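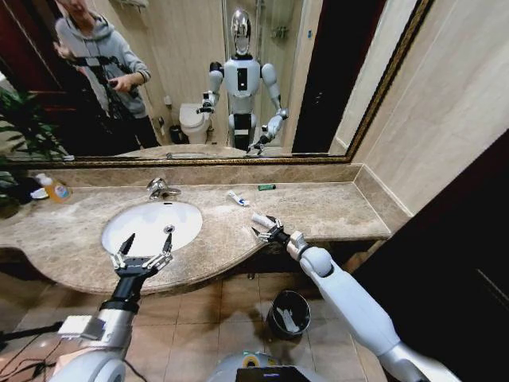 Counter work at the bathroom vanity. The right gripper is holding a small white item.

Bathroom robots at the Petano: questions from housekeeping

Last updated 2025-12-30

Management's own sheet on the Grilura program went up by the time clock and answered mostly questions that management had thought of. These came from the people who clean the rooms. Where we have an answer in writing, we say so. Where all we have is a promise made in a hallway, we say that too.

What is Grilura?
The name Provura has given to its plan for putting robots into guest bathrooms. Provura runs housekeeping for the Petano, all 73 rooms of it. The plan covers small items on the vanity counter: picking them up, setting them down, putting them where the room standard says they go.

Does it clean?
The plan doesn't say so. It says "counter reset." Wiping the stone, scrubbing the basin, the toilet, the shower glass, the mirror and the floor are all on our list, same as before. If a supervisor tells you the bathroom is "half done" when you get there, ask which half.

Why start with the counter?
The sheet calls it a "contained work area." Anyone who has opened a bathroom door after a family checked out will have an opinion on that. Counters are where guests leave the stuff that needs a decision. Is the toothpaste finished? Is the lighter trash or did somebody's grandfather own it? We asked how those calls get made and were told the room attendant would make them. So the judgment part of the job is still ours, and the sheet doesn't count it as time. 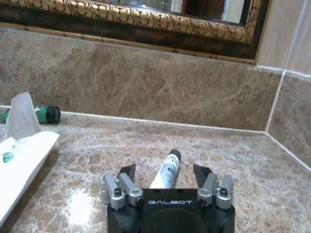

Gripper fingers open, with a white tube standing between them.

Who is responsible if a guest's property gets damaged or goes missing?
Provura has said in writing that an attendant will not be written up for something the robot handled. Good. The letter doesn't say how anyone will establish who handled what. Until it does, note the time you went in and the time you came out, and report anything odd on the counter before you touch it.

Can I refuse to work in the bathroom while it is in there?
Yes, for now. You can do the bedroom side first and come back. Two arms over a vanity take up the space where you would stand, and there can be cables on the floor. Don't step over them with a bucket in your hand, and don't move them yourself.

Am I being recorded?
Ask before you go in. There are cameras on the equipment, and bathrooms have large mirrors, so standing behind it doesn't keep you out of the picture. We have asked for a written policy on how long footage is kept and whether it can be used in a performance review. The reply was that reviews are "not the purpose." We would like the word "never."

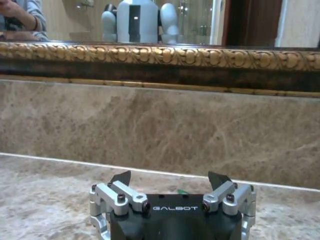 PAY, HOURS AND JOBS

Will my hours be cut?
Provura says no hours will be cut in December because of Grilura. December is a short promise. We have asked for the same sentence with next year in it.

The room target is supposed to go up. Is that true?
It was floated. The argument is that counter reset saves time on every room, so each attendant can take on more of them. We haven't been shown a single timing sheet. Keep your own times if you can, including any time spent waiting to get to the sink.

Is there extra pay for being trained on it?
There is a one-time payment of $1000 for attendants who sign up as room leads. Read the form first. It lists 20 separate duties, and several of them (charging, moving equipment between floors, reporting faults) used to be called maintenance.

Do I have to sign up?
No. Get in touch with us if you are told otherwise.

Could it help with anything we do want help with?
Possibly. Bending over low tubs, lifting mattresses and pushing a full linen cart uphill on old carpet are what wear people out. We put all of that on the wish list when they asked for suggestions. Straightening toothpaste was not on it. If a later version takes on the heavy work, we'll look at it again with an open mind.
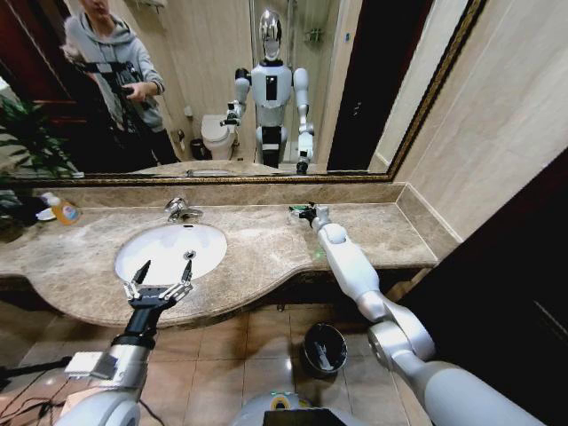

L. Coutinho

I put this page together and I clean on the second floor, so count me as biased. I've been through two "labor-saving" rollouts before this one. With the cordless vacuums, we got lighter machines and one more room per shift. With the tablet system, we got the tablets.

What should I do if I'm asked to show the robot how I do a task?
Ask whether it's paid time, whether it comes off your room count for the day, and who gets to keep what is recorded. Get the answers in an email. I wouldn't start on a verbal yes.

Where do I send a question that isn't on here?
Leave a note in the box in the linen room on the second floor. Names are optional. Answers get added to this page when we have them, and the question gets added even when we don't.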